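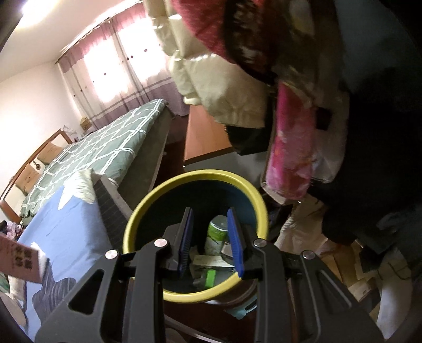

Why do games have save points?
They give the game a place to remember you, so when you lose, you start again from there and not from the very beginning.

I found out how much I like save points while playing Lollico, a jumping game with 100 levels. I got all the way to level 80, fell in a lava pit, and went right back to level 79. Phew! Older games often couldn't save at all, so you had to start over every single time you turned them on (my poor thumbs).

So what gets saved? Mostly a list. The game writes down your level, your coins, your hearts and what's in your backpack. It doesn't record every jump you made, so the file can stay pretty small. When you load it, the game reads the list and puts everything back.

Some games save by themselves. Others, like Trodar, make you walk to a glowing bench first. I keep 2 save files in that one, in case I do something silly in the first. Try it with your next game!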